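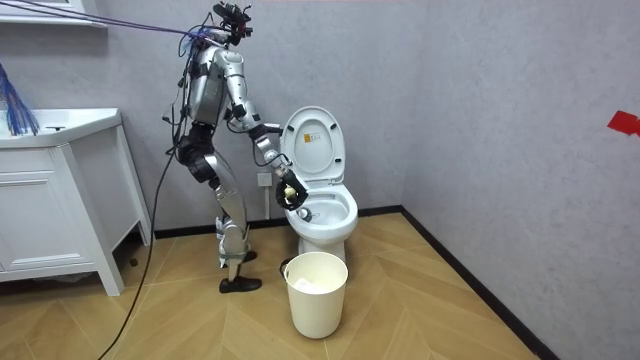

Does it press hard enough, one reader wants to know, because hers wipes the seat at home like it's petting a cat. Fair question, and the one I get most since I put up the Trunusik notes. So, quick page of tips. Bathroom only, kitchen is a separate page.

Pressure first. The Namon group ran 400 wipes on a toilet seat, same sponge, same cleaner, and changed one thing at a time. Light and slow beat hard and fast. Pushing harder mostly folded the sponge over and left a dry stripe down the middle. Same thing happens with your hand, try it.

Other stuff from the write up that works at home too:

Overlap your strokes. Half a sponge width. They tried a quarter and got missed strips near the hinges nearly every run.

Seat front to back, not in circles. Circles look busy and skip the edges. In their results the rim of the seat was the worst spot by a mile.

Lid up before you start, and check it stays up. A lid that drops in mid wipe ended 18 of their runs. Loose hinge bolts, five minutes with a screwdriver.

Move the wastebasket. Everybody parks it up against the bowl and then reaches around it. The arm does it badly and so do you.

Small sponge. Big ones hold more but don't follow the curve at the front. Cut one in half if thats what you have.

Let the cleaner sit. The Tsang version of the test wiped right away and had to go back over almost everything.

Now the method, for those who asked. A person wipes the seat first, the motion gets recorded, the robot copies it, then it practices in simulation (2000 tries) before anyone lets it near a real toilet. Scored with a dye you can only see under UV. Dab it on, wipe, light off, look. You can do the dye thing yourself, the Taltton kit is fine, a highlighter pen thinned with water is nearly as good. Test a corner first, it can stain a older plastic seat.

What they didn't test: under the seat, the hinges, hard water rings. So no tips on those from me yet. For rings I still use vinegar and patience.

Next batch of results is due in October, will add whatever is usefull. Faucets I think, and maybe the floor behind the bowl.

Updated 8/14/19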